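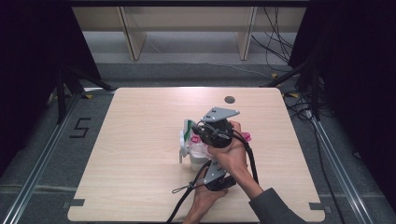

Round-number minimums are bad design in retail funds

Feb 6, 2021

Most fund platforms still set their entry point by habit. Gridotau asks for $500 to open an index account. Aasen asks for $2,000 for what is nearly the same basket of stocks. Neither figure follows from the cost of running the account. Both firms issue fractional shares, and the ledger entry for a small balance takes the same space as the entry for a large one.

The usual defense is that a minimum screens out customers who will leave early. I doubt it. A minimum measures cash on hand on the day of signup. It says little about how long a person will stay invested, and it delays anyone who is paid by the week and saves in small amounts.

Caverska dropped its minimum in August and charges a flat $2 a month instead. That fee is steep on a small balance, 24 dollars a year against 500, or 4.8 percent. A percentage fee with no floor would be fairer, and the firm could earn the difference on larger accounts.

Regulators need not set the number. They could require each platform to publish its cost per account next to its minimum, in the same type size.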